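Teaching a kitchen arm to fill a snack tray: what's worth your time

I've read plenty of cheerful guides that say you just show the robot once and put the kettle on. I don't believe them. I spent 40 evenings on this with Halldóra Thygesen, and these are the tips I'd stand by.

Go slower than feels sensible. If you're steering by remote control, your hands rush the last inch and the arm learns to rush it too.

Throw away your bad goes. Roscoe Kasprzak kept all 400 of his, fumbles included, and his arm now fumbles beautifully.

Start with small, light things. Bottles can wait. 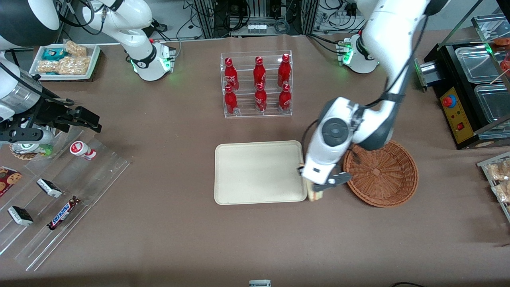 Left gripper at the right-hand rim of the tray with a small snack. The cola stays in its rack for now.

Move the tray a little between goes. Leave it in one spot and you'll get an arm that only knows that spot, whatever the Tralodar leaflet promises about it "getting the idea".

Guiding the arm by hand is fine for big sweeps. For anything near a rim I'd use the remote, as my own elbow kept getting in the way.

Stop after 6 good goes and have a rest. Tired hands wobble, and I've yet to see software that tidies up a wobble.

Is it quicker than filling the tray yourself? Not in my kitchen. Ask me again in June.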